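Search the help board Go

Visiting rules at Kistberg prison – can I bring a bag in?

posted by sturorard_mom

My brother got moved to Kistberg in January and I'm driving up for my first visit. At the old place they let you carry a small purse through. The letter I got says "personal items restricted" and that's it, no list. Also, does the money for the vending machines have to be coins? I've called the front desk 6 times and it just rings. It's a 300 mile drive for me, so I really don't want to get turned around at the gate over a diaper bag!

tallpine

No bags. Check the website.

Jokus

Okay, I go up there a lot, so let me save you some trouble. Bags stay in the car or in the lockers by the entrance – the lockers take a coin and you get it back. For a baby they let me carry in a clear zip bag with diapers, wipes and one bottle. Leave your phone in the car too.
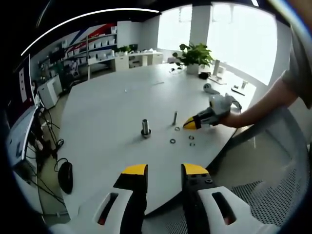
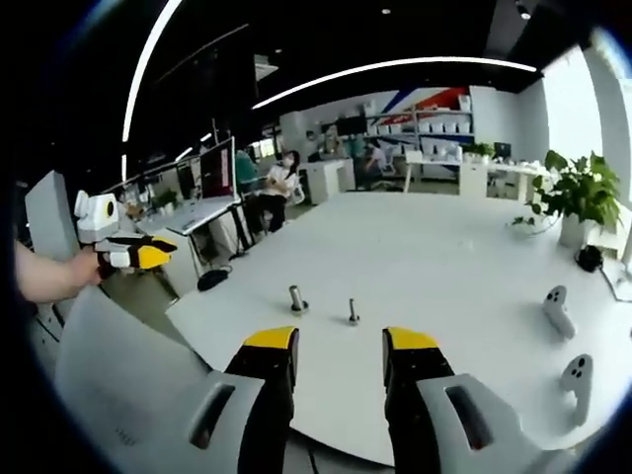
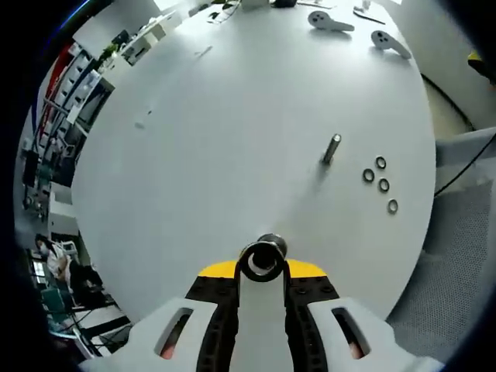

Vending is coins only, and the machine on the left eats them, so use the other one. Be in line by 10 even if your slot is later, the search takes forever when the dog is there. And no underwire if you can help it (ask me how I know). The desk picks up more often after 1 in the afternoon, once the shift has changed.

old_gate_13

Mostly agree with Jokus, but they took the lockers out of the family entrance last time I went. Maybe they're back. There's a café called Šindelář across the road and they held my purse for free – I bought a coffee, so maybe that helped.

Related threads
Mailing books to Kistberg
Video visits keep dropping
Bus from Sturorard to the prison
How long does visitor approval take?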